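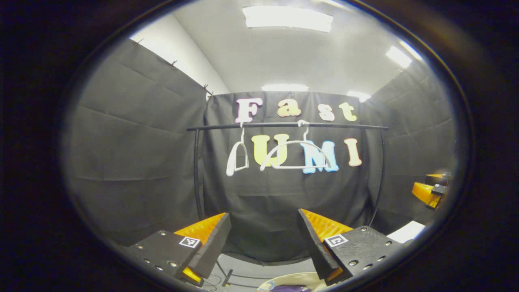 Gray fabric walls, gray floor, round pale beige dish or basket with a purple item in it.

Trorkell tidying set - read me before you use it

What you get: 559 short clips of small things being put into, or taken out of, a round container inside a little fabric-hung room. Each clip has one line of text saying what was supposed to happen. I say supposed on purpose. I checked 40 of those lines against the clips and did not agree with all of them.

Why fabric walls
The idea, from Graham Hulme, was that plain gray cloth would keep the background from mattering. I have my doubts. Cloth sags and creases, and a crease is background too. If your results look too good, try the clips on a different wall before you tell anyone.

What counts as tidy
An item counts as "in" when it stays in the container after release. Leaning on the rim was left to the labeler. There were 2 labelers, Johanna Lüthi and Eugeniusz Kurek, and they did not lean the same way on leaning. The column "rim" marks the cases they argued over. Please don't average it away.

Known problems
- Color names are loose. "Purple" covers anything from lilac to plum.
- Cables on the floor are not labeled.
- Clips from the June batch have no start time.
- "Dish" and "basket" are used for the same container in places.

What I would not use it for
Claims about homes. A small gray room is a long way from a kitchen on a Monday morning.

Corrections go to Johanna, with the clip number.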